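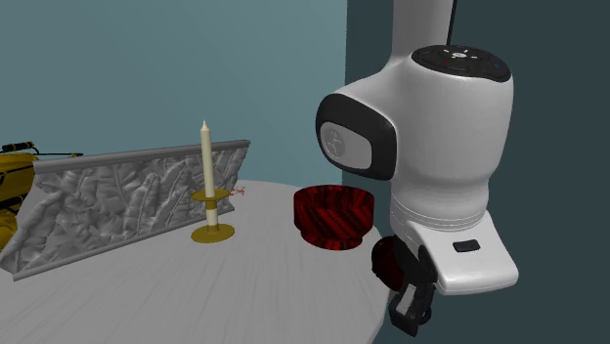 Simulated Runs Reviewer (part-time, fixed term to the end of April)

Clolier is a small team that teaches robot arms to pick things up and put them down again, first in simulation and then, once we trust them a bit, on the real bench at our Garg workshop. We are looking for a patient, curious person to come and help us get to the bottom of a fault that has been bothering us for quite a while now, and we would be very glad to hear from you even if you have never worked near a robot in your life.

What has gone wrong

Ruda is our table-clearing project. In each simulated run the arm has to lift one named object from a crowded table and leave everything else alone. It is usually very good at this. In our last batch of 271 runs, though, the arm missed its stopping point in 159 of them and carried on down past the edge of the table with the gripper still low. The worst runs are the ones with tall, thin things on the table, such as a candle in a brass candlestick, or with a wide-rimmed bowl standing close to the edge on the arm's side. Our software marked a good many of those runs as safe, and that worries us a great deal more than the misses do.

In simulation a gripper in the wrong place costs us an afternoon and a bit of grumbling. On the bench it could trap a hand. We have therefore stopped all work with the real arm on Ruda, and it will stay stopped until we understand both halves of the problem: why the arm goes too low, and why our checks let it through.

What you would be doing

You would watch recorded runs, one after another, and write down in plain words what the arm did and when you first felt uneasy about it. We have found that people who don't know what the software is supposed to do are often much better at noticing when it doesn't do it (our own eyes are hopeless by now, we have all seen that round grey table far too many times!). You would then sit down with one of our engineers, compare your notes with the log, and mark the places where the two disagree.

There are around 200 runs waiting to be looked at. We don't expect anyone to rush through them, and a slow, careful note is worth a whole page of ticks to us.

Who we are hoping to find

Somebody who writes clearly, can look at much the same thing many times over without drifting off, and is happy to say "I don't know what happened there". Experience in inspection, proofreading, lab work, sewing, driving instruction or anything else that needs a steady eye would be lovely, but do tell us about whatever you have done. No programming is needed. You will need to be comfortable looking at a screen, with as many breaks as you like.

Hours and place

The post is 5 mornings a week, starting at nine. The work is done in our Garg office, one floor up from the workshop, and there is a lift. We can be flexible about school runs and appointments, so please just ask. Expenses for travelling to the interview will be paid.

How to apply

Send us a letter of no more than a page through the Driltotel jobs board, under "Ruda reviewer". We don't need a CV at this stage. Please tell us about a time you spotted a mistake other people had walked past, large or small, and what you did about it. We will reply to every letter, and if we ask you in you will be shown a few runs beforehand, over a cup of tea, so that you can see whether this is the kind of work you would enjoy.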